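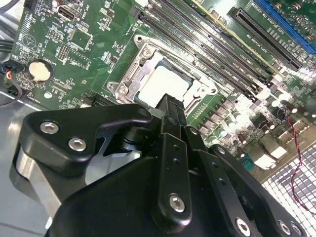

Before you go any further with the Bostwood home desktop kit, take a few minutes to get to know the part of the board you'll be working on for the rest of this section. Everything in Section 4 happens in one small area, and most of the trouble people write to us about comes from hurrying through it. On the green board shown here, the processor sits in the middle with its pale metal lid facing up, and the silver frame goes around it on all sides, with a bent lever arm to one side of the business. Round mounting screws hold that frame down. Please leave those alone, all through this section and afterward too. They were tightened before the board was packed, and you won't need to loosen them to put a processor in or take one out. The only thing you'll be moving is the lever and the hinged part it holds.

SECTION 4. SEATING THE PROCESSOR AND FITTING THE COOLER

Set aside roughly 90 minutes if this is your first build. You may well be done sooner, and if you are, have a cup of tea and enjoy it, but we'd much prefer you to have the time and not use it. If you've built a computer before you can probably skip 4.1, although Oksana Zhuravel, who wrote the first version of this guide, would like it known that she still reads it through every time.

4.1 Getting your space ready

1. Clear a table that's bigger than you think you need. A kitchen table is fine. Wipe it down and let it dry.

2. Lay the board's cardboard box flat on the table and put the board on top of it. Don't build on carpet, a bedspread or a tablecloth with a fringe.

3. Bring a good lamp close. Ceiling light tends to come from behind your head, and you'll spend the whole afternoon working in your own shadow.

4. Wash your hands and dry them well. Hand cream can wait until you're finished.

5. Touch an unpainted metal part of the power supply or the case before you pick anything up, and do it again whenever you've gotten up and walked around the room. If your kit came with a wrist strap, wear it.

6. Have these within reach: the processor in its plastic tray, the cooler, the small tube of thermal paste, a Phillips screwdriver, a couple of coffee filters or other cloths that don't shed, and a little dish for screws. An egg cup is very good for this.

Note: Keep the plastic socket cover when it comes off. You'll want it if the board ever has to be returned, and it has a way of going out with the packaging. We suggest putting it straight into the bag with the spare case screws.

4.2 Opening the socket

1. Turn the board so that you can reach the lever easily with the hand you write with. There's no right way up at this stage.

2. Press the end of the lever down gently, then ease it out to the side until it clears the little hook that holds it.

3. Let the lever come up slowly, keeping a finger on it the whole way. It's under some tension and will spring if you let go.

4. Raise the hinged bracket. If your board has a plastic cover over the socket, leave it in place for the moment.

Caution: Under the bracket is a bed of very fine contacts. Don't touch them, don't blow on them, and don't try to brush away a speck with a cloth. If something has fallen in, stop and write to us before you carry on. A bent contact is very hard to put right at home, and we've had more than one builder turn a crumb into a new motherboard.

4.3 Putting the processor in

1. Take the processor out of its tray, holding it by the edges only. Think of a photograph you don't want fingerprints on.

2. Look for the small triangle on one corner of the processor, and then for the matching mark on the socket. You should also find notches along the edges of the processor that line up with tabs in the socket. Tilt your lamp if you're having trouble; the triangle can be faint.

3. Hold the processor level, just above the socket, with the marks matched up, and lower it straight down. Let it rest there under its own weight. You don't need to push.

4. Look at it from each side in turn. It should lie flat, with no corner higher than the others. If it doesn't, lift it straight up and try again. Don't slide it around to find its place.

5. Lower the bracket over the processor, so that the metal lid shows through the opening.

6. Bring the lever down and tuck it back under its hook. If the plastic cover is still on, it'll pop loose about now and you can lift it away.

Note: The lever takes more strength than most people expect, and it may creak. This worries everybody the first time. Taras Prokopenko on our support desk says the call he gets most often is from someone holding the lever halfway down and afraid to go on. If the processor was lying flat in step 4, go on. If you didn't check, open it up again and look.

Caution: If the lever won't go down with firm, steady pressure from your thumb, don't use a tool on it. Open the bracket, check the position of the processor, and start again from step 2.

4.4 Thermal paste

Check the underside of your cooler first. Some Jostano coolers in our kits come with a gray patch of paste already on the base, in which case you can skip straight to 4.5, taking care not to set the cooler down on anything on the way. If the base is bare metal, do the following.

1. Wipe the lid of the processor with a clean coffee filter. If you've touched it, use a drop of rubbing alcohol on the filter and let the lid dry fully.

2. Squeeze a dot of paste onto the center of the lid. A small pea is plenty.

3. Leave it as it is. The cooler will spread it for you when it's pressed down.

Note: If paste gets onto the metal frame, wipe it off with a fresh filter, working away from the socket. A faint smear left behind on the frame isn't worth fretting over.

4.5 Fitting the cooler

1. Find the cooler's mounting holes in the board. They're separate from the screws on the socket frame and sit farther out. If you find yourself putting a screwdriver to the frame, you've got the wrong ones.

2. Hold the cooler over the processor and turn it so that its fan cable can reach the fan connector without being stretched. It's much easier to think about this now.

3. Lower the cooler straight down until it touches, and try not to lift it again. If you have to, clean off both surfaces and go back to 4.4.

4. Start each cooler screw by hand, just a turn or two, before tightening any of them.

5. Tighten a little at a time, going from one corner to the corner opposite, then to the other pair. Stop when the screws come to rest. You don't need to lean on them.

6. Plug in the fan cable. The connector is usually marked CPU_FAN, and the plug has a guide on one side that only fits one way around.

7. Tuck the slack well clear of the fan blades. One of the soft ties from bag 52 will do nicely.

Caution: Never switch the computer on without the cooler fitted, even for a moment to see whether the lights come on.

4.6 Before you move on

Give the board one slow look under the lamp. The lever should be under its hook, the cooler shouldn't rock when you touch it lightly, and the fan should turn freely with a fingertip. Count the screws in your egg cup against the cooler's parts list. A leftover screw isn't always a problem, but a screw you can't find should be found before any power goes near the board, so pick the board up by its edges and check beneath it too.

If you need to stop for the night, that's perfectly all right. Lay the anti-static bag loosely over the board, keep the cat out of the room, and pick up again at Section 5, which covers memory and storage. Replacement paste is part number 131 and a spare set of cooler screws is part number 253; both can be ordered using the card at the back of this guide.

Section revised October 9, 2022, with thanks to Nest Penry for the coffee filters.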